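Le gaspillage à la cantine : ce que j'ai appris en un semestre
Rapport de projet, 15 octobre 2023

Au départ je voulais travailler sur les emballages, et puis j'ai vu la table de tri du resto universitaire de Kadov un midi de frites — et j'ai changé de sujet dans l'heure ! Pendant neuf services, j'ai pesé les restes avec la balance prêtée par l'atelier Skalline (elle s'éteint toute seule si on traîne, c'est pénible).

Résultat : environ 137 grammes jetés par plateau. Le pain arrive largement en tête, loin devant les légumes que j'accusais d'avance, je l'avoue. Les desserts, eux, repartent presque toujours vides. J'ai aussi discuté avec des étudiants dans la file, et beaucoup prennent du pain « au cas où », sans avoir vu la taille du plat.

En avril, on a donc déplacé la corbeille à pain en bout de ligne, après les plats chauds. Sept jours plus tard, le bac était nettement plus léger. J'aurais aimé tester aussi des demi-portions, mais la cuisine manquait de petites assiettes.
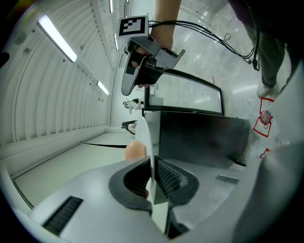
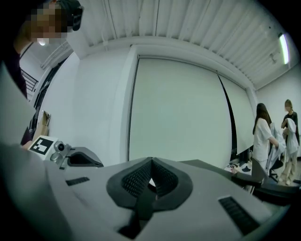
Tiina Kiiskinen, après avoir lu ma première version, m'a fait remarquer que la semaine d'avril comptait moins de convives que les autres, et qu'il faudrait refaire la pesée à l'automne avant de crier victoire pour le pain.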